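Start | Projekte | Robotik-AG | Kontakt

Seit September bauen wir in der Robotik-AG an unserem Greifer Somier, und ich durfte die Kamera ans Handgelenk schrauben - endlich sehen wir, was er sieht!

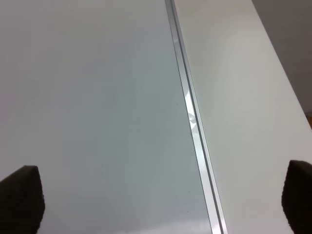
Heft 12, Seite 30

Am Anfang stand das Anfahren mit offenen Fingern. Die Metallleiste zwischen den hellen Flächen spiegelt ziemlich, das mochte unsere Kantenerkennung gar nicht. 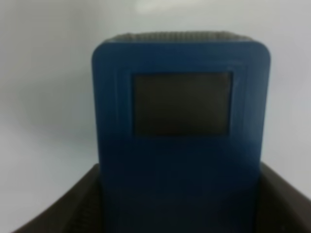 Beim Zugreifen hab ich am meisten gelernt (und am meisten geflucht). Zu viel Kraft, und das Teil kippt weg. Jetzt fassen wir tief an, beide Finger unten an den Seiten, dann bleibt das dunkle Fenster vorne frei und taugt prima als Marke für die Software.

Schwieriger ist der Abstand: 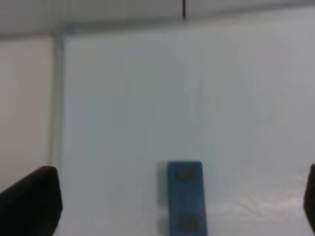 Zuletzt geändert: 27. Juni 2024

Der blaue Block steht näher am rechten Finger, also muss Somier vor dem Schließen nachrücken. Daran sitze ich gerade noch.

2 Kommentare | 352 Mal geteilt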